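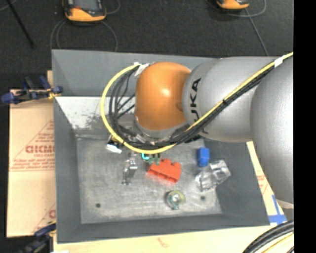 The KUKA over the picking bin, June, late in the afternoon.

Stayed until 6 again. Jagadeesh Achari wants our team, Riltodier, to show a picking rate at the end-of-term review, and I still don't believe in the number we'd be showing. He has 554 attempts logged and keeps saying it like the size of the log proves something. I went through the last 149 this morning. A good part of them are the red block, which any gripper on earth could find. Take those away and I'd like to see what's left of our rate.

The clear plastic thing is my test now. It was crumpled up against the right wall of the bin this afternoon and I asked whether we could start with it for once. Jagadeesh said we should "build confidence first." Whose? The silver part bothers me too, all those bright faces. Our vision code was written for matte things.

And I don't love the cables. That big yellow loop and the black bundle hang out past the wrist, taped and tied, and I'm told it's fine. Maybe it is. I've written it in the notebook anyway so there's a record that I asked.

Team Zeleke says they're at 28 objects in their set. I'll believe it when I see their bin.

Jagadeesh did agree to 2 runs tomorrow with no red block. He thinks I'm being difficult. I have to bring the other notebook and redo the success column, where somebody wrote "almost" and then counted it as a yes.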